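Household Robots Still Slow at Small Chores, Trial Finds

September
By Isabelle Sawatzky

Machines that can fold a towel or load a dishwasher have been shown off many times in the past few years. Getting one to put away a few rings and a bracelet is proving harder, according to results released Saturday by Plorovik, a small company that tests home automation equipment.

The company ran 392 attempts at 20 ordinary chores, among them clearing a table, pairing socks, hanging a shirt and sorting small items into a container. The same two-armed machine was used throughout. It was given no help once a chore had started, and an attempt was stopped if it went on for longer than 6 minutes.

Large, stiff objects gave the least trouble. Boxes, mugs and shoes were picked up and set down in the right place most of the time. Cloth was less reliable, and small personal items came last. Jewelry was the worst of all, partly because the pieces differ so much from one another. A braided cord bends when it is pinched. A ring can slide out from between two flat fingers, and a charm with dangling parts catches on whatever lies next to it.

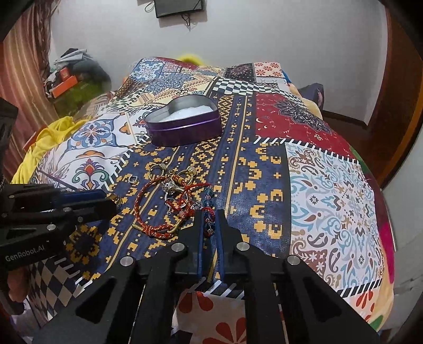
Background also matters. The testers found that the machine did better on a plain tabletop than on a bed with a printed cover, where small objects are hard to pick out from the pattern. A soft surface adds a second difficulty, as the fingers push the cloth down before they close and the object moves with it.

"People do this without looking," said Rivadeneyra, who led the trial. "You feel the ring, you pick it up, you drop it in the box. The machine has to see it first, and then it has to be right by a millimeter or two."

Plorovik said training may close part of the gap. The company plans to collect 3000 demonstrations in which people do the chores themselves with two-fingered grippers held in their hands, working in bedrooms and kitchens. Jewelry and other small objects will make up a larger share of the material than in earlier work.

Shops are watching the results too. Brudano, a chain that sells watches and accessories, has looked at machines for restocking display trays at closing time. A spokeswoman said the chain would keep doing that work by hand for now. It already uses automated carts to move sealed cartons in its stockroom and is satisfied with them.

No price or sale date has been given for the machine used in the trial. Plorovik said it will repeat the full set of chores next year and will add two new ones, making a bed and emptying a handbag.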